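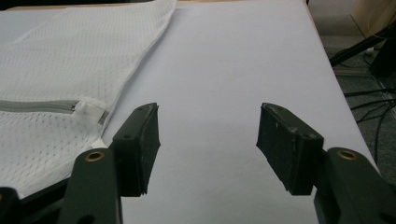
White mesh laundry bag, laid flat on a white table. Rudton Residence Laundry Service, July 12, 2026.

**1/** The Rudton Residence Laundry Service is updating its guidance on mesh laundry bags ahead of the September move-in. Residents of Flondari House and Lau House are asked to read this thread in full. It replaces the printed sheet in the welcome folder.

**2/** Each resident will receive two mesh bags at check-in, one for whites and one for colors. Bags remain the property of the residence and are returned at move-out. The replacement fee is 5 dollars per bag, charged to the resident account.

**3/** Last year the service handled nearly 2000 bag loads. Of these, 566 were set aside for re-sorting. The most frequent cause was overfilling. Items packed tightly in mesh do not rinse well, and detergent remains in the folds.

**4/** Please fill bags no more than two-thirds full. Socks, underwear, and light shirts are suitable. Towels, jeans, and bedding go into the machine without a bag.

**5/** Before filling, spread the bag flat on a table and look along the seams. A small opening at a seam will widen in the spin cycle. Damaged bags may be exchanged at the service desk at no charge, provided they are brought in empty.

**6/** Name tags are to be attached at the closure and not pinned through the mesh. Safety pins leave holes and have marked other residents' clothing. Cloth tags are available at the desk in both buildings.

**7/** Unclaimed bags: 247 were held at the end of the spring term. They may be collected from the Lau House basement during desk hours until the September move-in. After that time, usable clothing will be donated and the bags returned to stock.

**8/** Washing the bags themselves: turn inside out, shake out lint, and wash warm with a normal load. Hang to dry. Residents are asked not to place empty bags in the dryers on the high setting.

**9/** Desk hours are unchanged in both buildings. Questions about fees should be sent through the resident account page. Replies to this thread are not monitored.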